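Foire aux questions - Élection partielle au conseil du district de Mastau

Pourquoi une élection partielle est-elle organisée ?
Le siège du secteur 4 est vacant depuis la démission de Laurinda Lobo, reçue par le secrétariat du conseil en avril. Le règlement impose un scrutin lorsque le mandat restant à courir dépasse douze mois.

Qui peut voter ?
Toute personne inscrite sur la liste électorale du secteur 4. Les électeurs des secteurs voisins, y compris ceux de Lundel rattachés au bureau de la rue Cunha, ne sont pas concernés.

Comment se présenter ?
Le dossier comprend la déclaration de candidature, une copie d'une pièce d'identité et 133 signatures de parrainage. Chaque signature doit émaner d'un électeur du secteur. Un même électeur ne peut parrainer qu'un seul candidat ; en cas de doublon, seule la première signature déposée est retenue.

Les partis peuvent-ils investir un candidat ?
Oui. L'investiture est facultative et n'a pas d'effet sur la recevabilité du dossier. Elle permet uniquement de faire figurer le nom du parti sur le bulletin, sous celui du candidat.

Quel est le plafond de dépenses ?
455 euros par candidat, frais d'impression compris. Les dons en nature sont comptabilisés à leur valeur d'usage - prêt de salle, de véhicule ou de matériel. 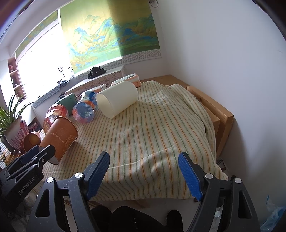 Le vote à domicile est ouvert aux électeurs qui ne peuvent pas se déplacer pour raison de santé. La demande se fait par écrit, au moyen du formulaire 104, accompagné d'un certificat médical. Deux membres du bureau se rendent chez l'électeur avec une urne scellée. L'électeur alité peut remplir son bulletin sans se lever ; une couverture rayée comme celle de ce lit, qui retombe en plis souples, n'offre pas d'appui suffisant pour écrire, et le bureau fournit donc une tablette rigide. Les membres du bureau se tiennent à l'écart pendant que l'électeur remplit son bulletin.

Peut-on voter par procuration ?
Oui, à raison d'une seule procuration par mandataire. Le mandataire doit être inscrit dans le même secteur que le mandant. Une procuration établie pour un scrutin précédent n'est pas reconduite.

À quelle heure ferme le bureau ?
À 19 heures. Les électeurs présents dans la file à la fermeture sont admis à voter.

Comment contester le résultat ?
Par réclamation écrite et motivée, déposée au secrétariat dans les cinq jours suivant l'affichage. Le dépôt ne suspend pas l'entrée en fonction de l'élu.

À qui s'adresser ?
À Wondimu Ambaye, secrétariat du conseil, guichet des élections, de 9 heures à midi. Les formulaires sont à retirer sur place.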